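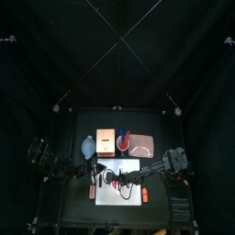

Demonstration collection (robot learning)

Demonstration collection is the gathering of recorded examples from which a learning system is trained to control a robot. Each example, usually called an episode or a demonstration, pairs what the cameras and joint sensors register with the movements the arms make at the same moment. The trained system, or policy, is then expected to produce similar movements on its own.

Workspace

Many tabletop collections take place inside a fabric enclosure. Black cloth cuts down on stray light and keeps people walking past out of the camera view. The Peltier enclosure is a common pattern, with cloth held by clamps over a dark table and 2 arms reaching in from the left and right. Household and kitchen objects such as bowls, boxes, cups of utensils and a cutting board are typical contents. A fixed camera covers the whole table – others may be mounted at the wrists.

Recording

In teleoperated collection, an operator moves a pair of leader arms and the arms on the table follow. In kinesthetic teaching the operator holds the arm itself, which requires no second pair but puts hands in the camera view. Episodes are normally short, and the objects are moved between them so that the policy does not learn a single fixed layout.

The Feltov set, recorded on one two-arm station, contains 789 episodes across 17 tasks. Its notes give the sampling rate and the starting layout for each task, but not the order in which operators worked. An April revision removed episodes in which a wrist camera had dropped out.

Review and labeling

Recordings are checked before training. Failed attempts may be deleted, kept with a failure label, or cut down to the usable portion. The Bondarchuk scheme marks the start and end of every grasp and is applied by hand. Vivo, a later tool, proposes the same marks from gripper position and leaves a reviewer to correct them.

Size of collections

A single narrow task is often attempted with 300 episodes or fewer. Policies meant to cover many tasks need far more, and usually combine recordings from several stations – differences in camera placement and arm calibration then have to be noted for each one.

See also

Imitation learning
Teleoperation
Bimanual manipulation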